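Bondondale hand-held grippers: setup and care notes

Last edited 2022-01-13

What this covers

These notes go with the Bondondale household recordings. They describe how the pair of hand-held grippers is put together, checked and repaired. File formats and the licence are in separate documents in the same folder.

Parts

Each gripper has a black housing with two jaws, and a blue rubber pad on the inner face of each jaw. We buy pads from Mertens in bags of 60. The jaw screws come from Marnico. Do not mix them with the older Hallden screws, which look the same but have a coarser thread.

Before a session

Wipe both pads with a damp cloth and let them dry. Open and close each gripper a few times and feel for grit. Check that the screws on top of the jaws are snug. Finger tight plus a quarter turn is enough, as the holes strip easily. Start the camera, close the jaws fully and save a short clip so the zero position can be read later.

Tasks are ordinary chores: folding, sorting, putting rubbish in the bin. Most are done sitting or kneeling in a furnished room.

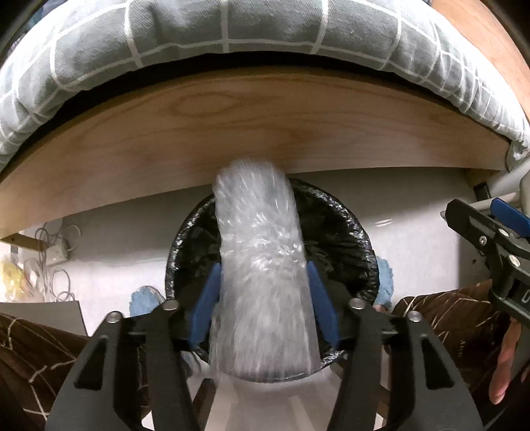 Plastic wrap and bin liners are harder on the pads than cloth. They leave a film that makes the grip slip, so wipe the pads again after any rubbish task. Tape residue comes off with a little dish soap. Don't use solvent, it turns the rubber gummy.

Replacing a pad

Change pads as a pair after 300 grasps, or sooner if an edge lifts. Loosen the jaw screws, slide the old pad out and press the new one in until it sits flush. Redo the zero clip afterwards. Recordings made with an old zero clip will show the wrong jaw opening.

Known problems

Episode 386 was recorded with a loose left jaw. It is kept in the set but flagged.

The batch from August has no zero clips for the second gripper. Use the first gripper's jaw opening only.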